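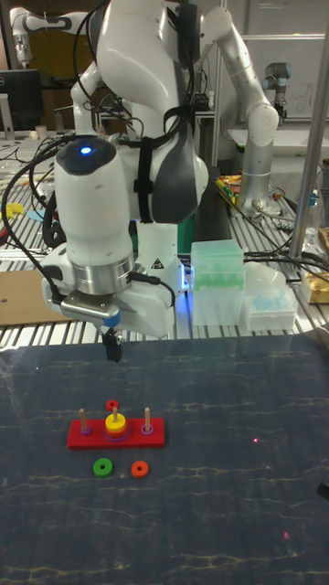 Figure 4. Board with rings on the pegs. Some discs are on the tabletop.

Section 3: Setting Up the Board

Read this section before the first game. The Flunda tower puzzle comes with one base board, three wooden pegs, the colored discs and a cloth bag. Check the contents against the card in the lid. If a disc is missing, write to Lesitz and give part number 282 and the color you need.

3.1 Choosing a place

1. Clear a flat area on a table. Leave enough room in front of the board to lay out all of the discs.
2. Wipe the tabletop. Grit under the board will scratch both surfaces.
3. Set the board down with its long side facing the player.

Note: On a dark or patterned tabletop, lay the discs out in front of the board where they are easy to see. Discs placed behind the pegs are easily missed, the small red one most of all.

3.2 Fitting the pegs

1. Push each peg straight down into its hole until it stops.
2. Turn it a quarter turn by hand.
3. Check that it stands upright. A leaning peg makes the discs catch on the way up.

Caution: Do not hammer the pegs or glue them in. A peg that has swollen in damp weather will go in after a day or two in a dry room.

3.3 Placing the purple rings

Put one purple ring over each peg and slide it to the foot. The rings stay there for the whole game. They are not moved and do not count as discs.

3.4 Stacking the discs

1. Take all discs off the pegs and sort them by size on the table.
2. Pick a starting peg. The printed rules use the left one, but any peg will do.
3. Lower the largest disc onto the starting peg first.
4. Add the others in order of size, ending with the smallest.
5. Look at the stack from the side. Every disc should lie flat on the one below it.

Note: Go by size and leave color out of it. Colors differ between the Jarberg edition and sets made before December 2000, and replacement discs may not match the old ones.

3.5 Rules in short

Move one disc at a time. Take only the top disc of a stack. Never put a larger disc on a smaller one. The game is over when the whole stack stands on a different peg.

During play a disc is either on a peg or in the player's hand. If one has been laid on the table, put it back where it came from and carry on — no penalty unless you are playing the timed version in Section 5.

For younger players, start with three discs and leave the rest in the bag. Go up to four when they can finish without help.

Caution: Small parts. Keep the discs and rings away from children under three.

3.6 Putting it away

1. Lift off the discs, then the rings.
2. Turn each peg back a quarter turn and pull it straight up.
3. Put the pegs in the bag with the discs. The board goes in the bottom of the box.

Do not store the board upright against a heater. It will warp.

Ranasinghe edition notes are in Appendix B.

Section revised 15/08/2025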